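Visit to the Vandau simulation group, Jekdale
March 7, 2021

We were met at the door by Huguette Arnaud, who looks after the planning software. The group writes control code for two-armed robots doing kitchen jobs, and most of it is tried in simulation first.

The planner is called Stimon. It takes a goal for each gripper, looks for a path that keeps the arms clear of the body and of each other, and hands the result to the controller. If no path turns up within 400 milliseconds it gives up and asks for a different grasp. Arnaud said the early versions waited far too long.

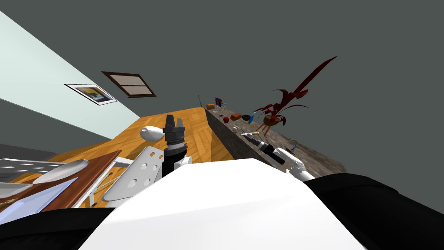 Kitchens are awkward for this sort of software. A counter with an apple, a sponge and a bowl on it leaves the planner little room to bring a gripper in from the side, and a plant pot limits the way in from above. The perception module, Pastor, has to give each object a position before planning can start. In simulation the true positions are known, so its errors can be measured directly.

We then spent an hour on the replay tool, which steps through a failed run and shows the planned and actual joint angles together. It crashed on 2 of the 3 logs we tried. A fix is due in July.

Visitors should bring their own laptop. The car park is at the back.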